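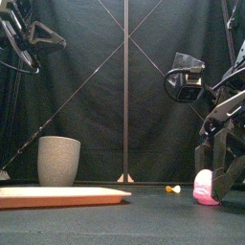 Moved from Culport to Evell in September. The new place is 2 rooms and rent is 30 dollars less a month, so I'm not complaining.

Gave away most of the kitchen stuff before I left. Kept one cup and the good knife.

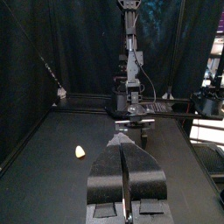 Still need a table. Spanos has one for 1000 and I'm not paying that. I do want a black top like this one, because my old white one showed every coffee ring. Will check the secondhand place on Comus Street next.

Also the bus here stops running way too early.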